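Reports > Deltance > Karnwood Optics Line

2/25/22
By Zachary Li

Dear all at Deltance,

I hope this finds you well and that the winter has been kinder to you than it has been to our parking lot. I promised a fuller update once the second coating chamber was running, and it is running, so please get yourself a coffee, as I have a fair amount to tell you.

You will remember that when your funding came through we had one chamber at Karnwood, an old and much-loved machine that could coat small lenses very nicely and large ones only when it was in the mood. The new chamber was installed in the back bay and passed its leak test on the second try. The first try failed on a door seal, which Flarstead replaced without charge and without any fuss, and I would like that noted in their favor when the supplier reviews come around.

Now to the lenses themselves. The Pinto lens (the germanium one for the thermal cameras, for those of you who joined us after the kickoff) is at its third design revision. The main change is a slightly thicker center, which cost us a little weight but made the edges of the picture noticeably sharper in testing. We have coated 420 pieces so far under your grant, and 35 of them were rejected. Most of the rejects came from a single bad week when the cleaning bath was not being changed often enough. We now change it every morning, and Monday mornings in particular have become rather sociable around the sink.

The coating durability work is going more slowly than I would like. The salt fog test is fine, and the humidity test is fine, but the rub test still leaves faint marks on the outer layer of some parts. We have two ideas — a longer bake, and a different top layer that Flarstead has used on windows — and we will try the bake first, as it needs no new material and we can fit it in at night. If it doesn't do the trick I will write to you before we order anything.

On money, we are close to plan. The one item outside the original budget was a replacement gauge for the test bench at $2,222, which I covered from the repair line after speaking with your office. The travel line is almost untouched, so if you would allow it I would like to move part of that over to test time at the outside lab. I can send a proper request with the numbers if that is easier for you.

Packing and handling took up more of our winter than anyone expected. A lens can pass every test we have and still pick up a scratch on its way to the customer, so we have gone over the wrapping, the trays and the labels, and rewritten the handling sheet from start to finish. It is much shorter now, and people do seem to read it.
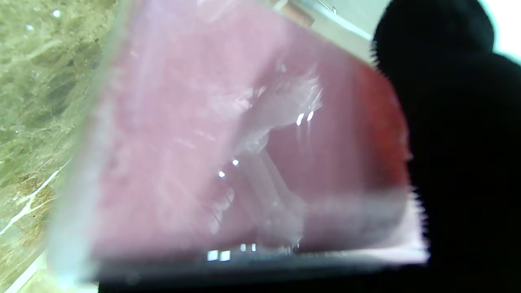
Translucent pink plastic, close up.

For March, the plan is to finish the bake trials, freeze the Pinto drawing, and deliver the next 30 lenses to your camera group for field use. I would be very glad if someone from Deltance could come out and see the new chamber while the trials are on. We can show you both machines working side by side, and there is a decent lunch place across the road.

The test sheets for the salt fog and humidity runs will follow separately, once I have them in one format. Thank you again for your patience over the door seal business, and for the kind note you sent the team in the middle of it — it is still up on the board by the bench.

With warm regards,
Zachary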